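Two hours at Viltdale: how cloth folding is taught without a robot arm

I visited the Viltdale lab in March together with Patricio Sarmiento, my colleague at Hendoner. Our company makes equipment for hotel laundries, and for a long time we have wanted to know if the research on folding clothes is close to something we can use. I am a mechanical engineer and not a specialist in machine learning, so I ask the reader to forgive me if I explain some points too simply.

Our host was Gunnel Eklund. She met us at 9 in the morning and took us directly to the place where the recording is done. I had expected a hall with robots behind a fence. The recording area is set up like a part of a bedroom, with a bed against a white wall, and people work there with a pair of hand-held grippers, one for each hand.

The idea of the method is easy to say. A person does the task with the grippers in place of the fingers. The movements of both grippers are recorded, and also what the cameras see. Later a model is trained on these recordings, and the model controls two arms which have the same kind of jaws at the end. The person must work with the same poor fingers as the machine, and so the recording contains only movements that the machine can also do. If you fold a shirt with your own hands, you use your palms and many small touches of the fingertips, and this is very difficult to copy.

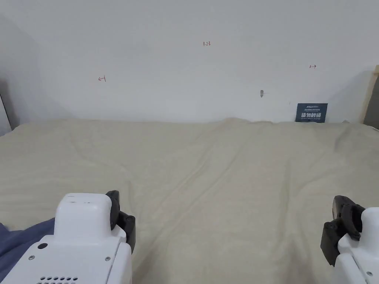 Gunnel told us that every recording begins with the jaws open and the hands at rest for a short moment. In the early months people started as they liked, and the software had trouble finding where the task began. Almost 70 recordings from that period had to be cut again by hand, a job which was given to Roald Strand, and he still speaks about it with some bitterness.

I asked why they use a bed, because in our plants everything is folded on a table. Roald answered that a table is too kind. On a hard surface the cloth stays where you put it, and the jaw can slide under the edge. On bedding the surface gives way when you press, and it has folds of its own, so the model must learn which fold belongs to the garment and which one belongs to what is under it. Their earlier model, which they call Floltano, was trained only on tables. When they tested it on a bed it often took the cover together with the shirt. The new one is called Skjelbred and has been trained on 873 recordings, tables and beds mixed.

We were shown the result on a screen. With a plain garment, laid out more or less flat, Skjelbred finished the fold in most of the attempts we watched. When the garment began in a heap, the result was much worse. The typical mistake was to pull with both arms at the same time before the cloth was free, so that the whole piece moved sideways.
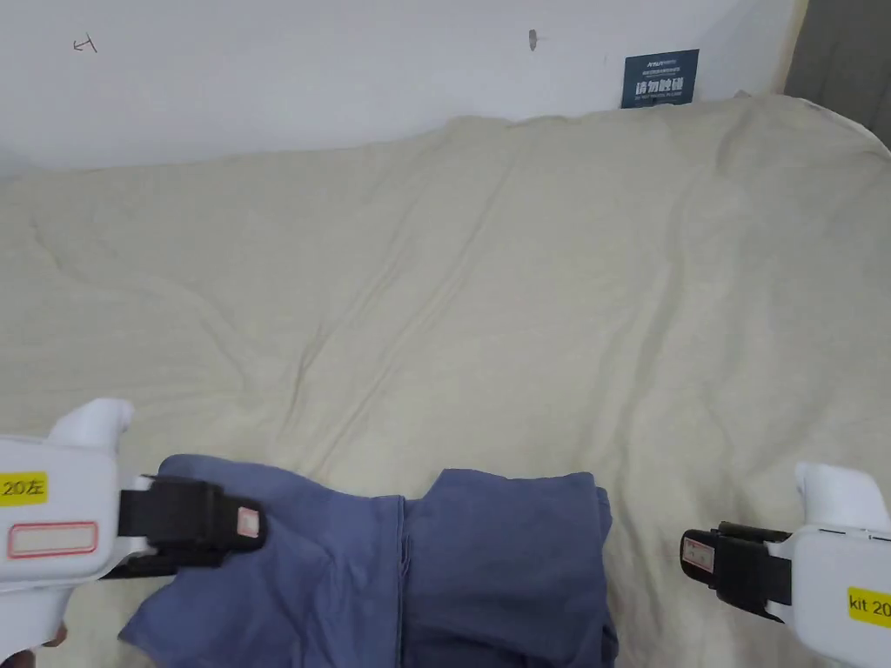 According to Roald, the order of the two hands is what a new operator learns last. One jaw should hold while the other one looks for its place, and only then should both move. Beginners close the two jaws together because it feels more natural. The group now compares operators on this point, and the recordings with a clear "hold first" pattern are given more weight in the training. He said this small change helped more than adding new recordings, but he also said the comparison was done on only 6 garments and he would not like to see it quoted as a final number. I quote it here with his warning.

Patricio was allowed to try. He needed over 2 minutes for one T-shirt, and the sleeves were not even. I tried after him and I was slower. What surprised me was how little one feels. I know how a cotton fabric behaves, I have worked with it for many years, but through the grippers I had to look all the time to know if I was holding something.

For our own use I have some doubts. Hotel linen is large and heavy, and the method has been tested on clothes for one person. The speed is also far from what we need on a line. On the other hand, Gunnel thinks that sorting and picking single pieces out of a pile could be taught in the same way, and that is a place where we still have people doing tiring work. She promised to send us the recording protocol, and Patricio will prepare a bag of used towels and pillowcases for a first trial in their lab.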